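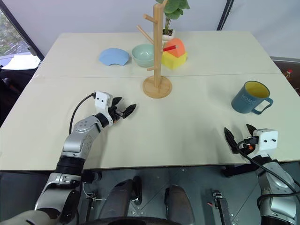

有位读者在我上一篇稿子底下留言，说她在普雷斯特赛德（Prestside）住了这么久，头一回听说做光子嫩肤之前还得先填一张晒太阳的表，问我这是不是店家新想出来的花样，能不能干脆不填。

不能不填，至少在 Flallari 不能。我昨天刚去过，那张表我自己也老老实实填了两页，问得细极了：最近一个月有没有去海边，有没有用美黑喷雾，平时开车是不是左脸朝着车窗（这一条我看了笑出声，然后想想，我左脸的斑还真比右脸多）。填完交到前台，前台的姑娘拿着笔一行一行看，看到我写“上个月徒步一次，没戴帽子”，抬头就问我具体是哪天。我当时还有点心虚，像小时候交作业一样。

先把新闻说了吧，不然编辑又要说我跑题。Flallari 从这个十月起把预约规矩改了：凡是激光、强脉冲光和中等深度以上的化学换肤，第一次来的客人一律先面诊，隔一段时间再做，不再接受当天咨询当天上机。面诊和治疗之间最少隔 3 天。店里同时把面诊的时间拉长了，每天能接的新客也就少了，所以这阵子打电话去，听到的多半是“下周可以吗”。

我知道有人会嫌麻烦。我自己就是那种中午休息时间想顺便把脸做了的人，以前也真这么干过，躺下，戴眼罩，噼里啪啦打完，抹一层厚厚的防晒回去上班，同事还以为我吃了辣。可是夏天刚过去，皮肤里头那点晒出来的颜色还没退干净，这时候上光，反黑的风险就是要高一些。这个道理我听过很多遍，每次都点头，每次都没往心里去，直到去年自己颧骨上顶着一小块深印子过了大半个冬天。那块印子后来淡了，粉底用掉多少我就不说了。

所以这次改规矩，我个人是欢迎的，虽然我也在电话里叹了气。

价钱也有变化，这个大家肯定更关心。面诊费现在是 1000 元，以前是免费的。如果面诊之后在店里做了治疗，这笔钱可以抵；不做，就不退。我特地问了两遍，因为我太清楚自己看账单时候的马虎劲儿。光子嫩肤全脸一次大约 2000 元，店里说这个价跟夏天一样，没有动。点阵激光要看面积和深浅，前台不肯在电话里报数，只说面诊的时候会写在纸上给你带走。写在纸上这一点我喜欢，我以前在别处吃过口头报价的亏，进去是一个数，出来刷卡又是一个数，中间多了什么“修护导入”，我躺着的时候迷迷糊糊好像还答应了一声。

已经买了套餐的老客人怎么办呢？我问了，答复是照旧，不补收面诊费，但是如果超过半年没来，要重新填那张表。我旁边沙发上等着的一位客人听见了，马上低头翻手机查自己上次是什么时候来的，翻了半天，表情不太妙。

再说说仪器的事。Flallari 这个月还会停用那台老的脱毛机，换成 Skornulum 的机型。我对机器实在不懂，Skornulum 这个牌子我也是第一次正经听说，店里给我看了一份薄薄的说明，我翻了翻，全是参数，看得眼睛疼。能听懂的部分是：手柄带冷却，打的时候没那么烫；深色皮肤能用的档位比老机器多。究竟疼不疼，我还没试，等我试了再来写。店员倒是很实在，说上唇那个位置不管换什么机器都不会舒服，让我别抱太大希望。新机器装好之前，脱毛的预约会停一小阵，已经约上的客人会接到电话改时间，电话没接到的，最好自己打过去问一句。

镇上另一家，就是河边那家 Duangkaew，规矩没有跟着变。我顺路也进去问了，他们的意思是当天面诊当天做还是可以的，由护士当场看皮肤状态决定，晒得太厉害的会劝回去。Duangkaew 做得更多的是泰式按摩和基础清洁，激光项目只有 2 种，价目表就贴在门口，一眼看完。我没有在那边做过激光，不好说怎么样，清洁倒是做过好多次，手法轻，精油味道有点重，我每次回家头发都是香茅味，猫不肯靠近我。

两家到底选哪家，又有读者要问了。我不会替人选脸上的事！我只说我自己：做清洁去河边，动光动针的去 Flallari，图的就是那张烦人的表。别人完全可以有别人的打法。

顺便把这几天收到的几个问题一起答了，省得一封一封回。

有人问玫瑰痤疮能不能做光子。这个我只能转述面诊时听来的话：要看是不是在发作期，正红着、正刺痛的时候不做，先去看皮肤科，稳定了再谈。我自己两颊也容易红，面诊那天喝了热咖啡进去的，被问“平时就这么红吗”，我说不是，刚喝了咖啡，对方说那你坐一会儿我们再看。于是我就坐着，对着一盆绿萝发呆，等脸退红。建议大家那天喝凉的。

有人问正在刷酸、用维A的要停多久。面诊单子上有一栏专门写这个，每个人情况不一样，用的浓度也不一样，把家里的瓶瓶罐罐拍张照片带去，比自己背成分快得多。我就是背错的那个，把早上用的和晚上用的说反了，回家一看才发现，又打电话去更正。

还有人问男士做不做。做啊，怎么不做，昨天等候区里就坐着几位，填那张表填得比我认真。留胡子的要注意，光子会影响毛发，下巴那一圈通常会避开，想做的话先跟人家讲清楚胡子还要不要。

也有一位写信来抱怨，说面诊要收钱就是变着法子涨价。我理解这种感觉，我听到数字的时候心里也咯噔了一下。要是本来就打算做，这笔钱抵掉了等于没花；要是只想去问问，那确实多了一道门槛。店里的说法是面诊时间拉长了，要有专人坐在那里，总得有个成本。这话我原样写出来，大家自己掂量。我唯一的意见也当面提了：学生和只是想问问疤痕的人，能不能有个短一点、便宜一点的选择？对方说会考虑，没给时间，我过阵子再去问。

停车也顺便提一句，Flallari 门口那条路在修，车开不进去，得停到后面的超市那边走过来。走过来那一段没有树荫，太阳直晒，我是打着伞走的，毕竟表格上刚写完保证好好防晒，转头就晒着进门也太不像话了。

现在要约的话，打电话比网上快，网上的日历还没有改成新规矩，点进去看着当天有空，其实提交之后会有人打回来说不行。店里说在改了。面诊那天素颜去，口罩可以戴，防晒也可以涂，到了那边会让你洗掉，洗手间里有洗面奶，是没有味道的那种，毛巾是一次性的。

我自己的面诊已经做完，结论是颧骨那块先不动，再养一养，月底之前别去爬山。我答应了，登山鞋收进了柜子最上层。下一次去是做鼻翼两边的红血丝，做完如果脸肿得能见人，我就写一篇；肿得见不了人，就晚几天再写。

2025年10月2日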